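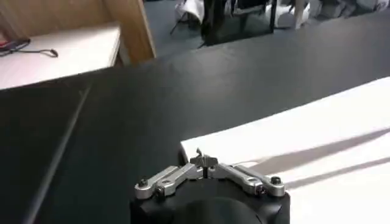 Ticket 661
Subject: Dark folding table, seam between panels catching fabric; sheen marks on top
Site: Hidayat, second floor workroom
Reported by: Lolon textile group
Assigned to: Naveen Prajapati
Priority: Normal
Status: Closed, with one item carried over

Reported problem

Table is used for laying out and folding white cotton sheets and small cloths. Users report that thin cloth snags when pulled across the top toward the left side. Two cloths came back from folding with pulled threads near the hem. Users also report lighter patches in the middle of the top that do not wipe off, and ask whether the finish is worn through.

Requested: repair or replace the top before the April stock change.

Entry 1, 9:40 a.m.

Checked the table with the overhead lights on. There is a thin pale line running diagonally over the left part of the top. From the normal standing position it could pass for a scratch. Ran a fingernail across it in both directions. Nail catches going right to left, does not catch going left to right. Treating it as a seam with one side standing slightly high.

Lighter patches: moved my head from side to side and the patches moved with it. Switched off the row of lights over the table and they were gone. This is reflection on the matte finish. No wear found. Told the users no action on that part of the ticket.

Entry 2, 10:15 a.m.

Snag test. Used one of the damaged cloths from the reject bin. Laid it flat on the right, gripped one edge, and pulled left across the seam at a slow, even rate.

Pull 1: passed.
Pull 2: passed.
Pull 3: caught near the lower end of the seam. One thread lifted.
Pull 4, cloth doubled: passed.
Pull 5, single layer, same place as pull 3: caught again.

The catch point is local. Marked it with a small piece of masking tape on the near side. The upper end of the seam gave no trouble on any pull.

Entry 3, 10:50 a.m.

Checked the table for level. Reading is off slightly toward the front left. Backed the front left foot out one full turn and rechecked. Level now reads good front to back. Snag at the tape mark is reduced but still there. The foot was part of the problem and not all of it.

Checked underneath. Two of the screws holding the left panel to the support rail were loose enough to turn by hand. Tightened both. The others were snug. Do not overtighten these, the core will strip.

Entry 4, 11:30 a.m.

Dressed the high edge at the tape mark with a 300 grit pad on a flat block, then 500 grit. Light pressure, along the seam only. Wiped down with a damp cloth, then a dry one. No color change visible from standing height.

Repeated the snag test at the same place, single layer, right to left. Ten pulls, no catch.

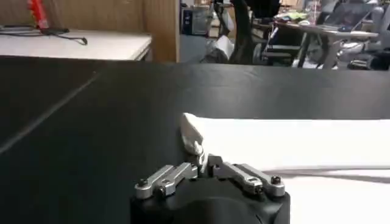 Second complaint added by phone while I was on site: small cloths bunch up when placed next to a full sheet, and the bunched part then has to be pulled out flat by the edge. Users thought the top might be tacky.

Checked for residue. Pressed a clean paper towel on the top in several places and lifted it. No drag and no transfer. The top is not tacky. Bunching is a handling matter. Thin cloth gathers when it is drawn in from one edge with nothing holding the far side. Suggested the following:

Lay the large sheet first and square its straight edge to the table edge.
Set the small cloth down at two corners, then release.
If it bunches, lift it clear and reset it. Dragging a gathered cloth over the seam is the likely source of the pulled threads.

Entry 5, 1:20 p.m.

Applied a thin coat of Grumier seam filler along the full length of the seam and struck it off flush. Filler is gray and dries a little lighter than the top, so the line will still be visible. Told the users this before applying it. They accepted.

Cure time is 72 hours per our shop sheet. No fabric on the left part of the table during that time. The right side can be used as normal.

Entry 6, follow-up

Filler cured. Fingernail does not catch in either direction. Single layer snag test at the bottom, middle and top of the seam, no catch. Level unchanged. Rail screws still snug.

Removed the tape.

Resolution

Cause: loose left panel and front left foot out of adjustment, leaving a high edge at the lower end of the seam.
Fix: foot adjusted, screws tightened, edge dressed, seam filled.
Replacement of the top: not needed.

Carried over

Users asked for a pad or cover over the whole top. Oleck quoted one in two pieces, which would put a new joint close to the old one. Asked them to requote in one piece. Opened as a separate request, waiting on reply.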